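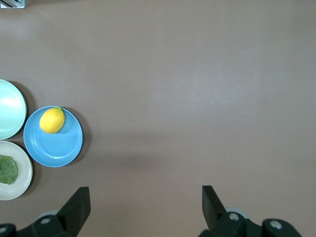 3 min read

I went to Plurevside expecting to be sold something, and to be fair to the woman who runs the Lermont tableware range, she tried for only the first ten minutes.

The idea behind Lermont is that a household needs one plate per person, each in its own colour, and that everything else in the cupboard is clutter. A set costs $279. I told her I had bought a whole dinner service for less.

"And how much of it do you use?" she asked.

Most of it, I said. She looked doubtful, and I suppose I did too.

Her argument goes like this. If the blue plate is yours, you wash the blue plate. Kids stop fighting over who left what on the bench. Visitors get whichever colour is left over. "People get attached to a colour very quickly," she said. "Give it a fortnight."

I asked whether anyone had tested that past a fortnight. She said the company had letters from customers, 494 of them, and that most were happy. Happy customers do tend to be the ones who write letters. She conceded the point, then poured the tea.

We talked for a while about glare. She prefers a dull brown table under coloured plates, and thinks white tabletops make pale green look like hospital crockery. On this I had no quarrel with her. A lemon on a sky-blue plate looks terrific against brown. Whether it looks $279 worth of terrific is another matter.

What happens when one breaks? "You order that colour again." And if the colour has been dropped from the range? There was a pause. "We've only dropped one," she said. It was the Plodska grey, and she still gets asked for it.

She was better on storage. Her own kitchen cupboard has a single shelf of plates, and she told me she had given away the rest in February and hadn't missed a thing. I asked what she does at Christmas.

"I borrow my sister's," she said.

Comments (3)

gumleaf_kitchen
We tried the one-colour-each thing with our three. They fought over the colours.

Ó Súilleabháin
Still looking for two of the grey if anyone has spares. Happy to pay postage.

teatowel
So the system works as long as your sister doesn't buy in.

800 shares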